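Brollgate Community Board > House and Home > Kitchen chat

Mugs: how many do you keep, and where on earth do you put them?

pakapot
Evening all. We moved to the other side of Brollgate in May, into a kitchen half the size of the old one, and I have finally run out of cupboard. The trouble is mugs. We had a café stall for a few summers and I kept 30 of the nicer ones, and they now live on the worktop in front of the toaster, where I knock one every morning without fail. I've been looking at hooks under the wall units, or possibly a mug tree, but my mother always had a tree and I remember it as a wobbly old thing. What do you all do?

Teasel_and_Twine
Hooks, hooks, hooks! We put a row under the shelf by the window when we did the kitchen and I've never looked back. Mind you, measure your tallest mug first (I didn't, and my big soup one drags along the bread bin).

moncrieff_road
I'd go gently on the hooks, I'm afraid. My wall units are chipboard underneath and two of the hooks pulled straight out one Monday, taking my late aunt's Petetti mug with them – a cream one with a blue rim, and I still look for it in charity shops. A tree does you no harm and you can carry it to the table when people come round.

Teasel_and_Twine
Well, that's the chipboard and not the hooks, surely? Pilot holes, and proper brass screws. Mine have held for years.

moncrieff_road
They had pilot holes, love.

oldgasring
Can I be the awkward one and say 30 mugs is too many for any kitchen? Keep eight and box the rest. I say this as someone who once had a cupboard door that wouldn't shut.

pakapot
You may be right, but I'm soft about them! I do have a wooden tree here from a box of odds and ends, so I could try that before I drill anything.

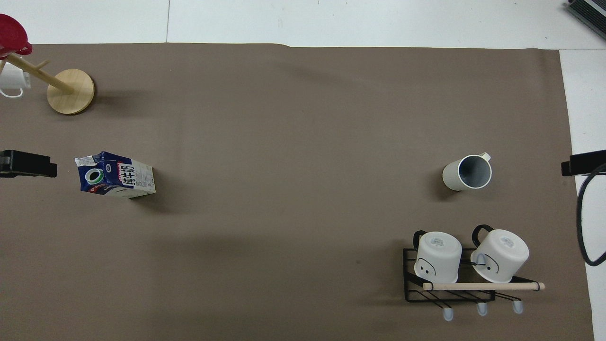 Mug tree on its side, white mug up at the post end

moncrieff_road
Oh, I like a plain wooden one. Put your heaviest mugs on the lowest pegs and turn the handles so they balance across from each other, and it shouldn't wobble like your mother's.

Teasel_and_Twine
Still team hooks, but I'll allow it. Do wipe the pegs now and then, they get sticky near a cooker.

oldgasring
And box the rest!

pakapot
Half of them, then, and that's my final offer. Thank you all, I'll clear the worktop after tea and see how I get on.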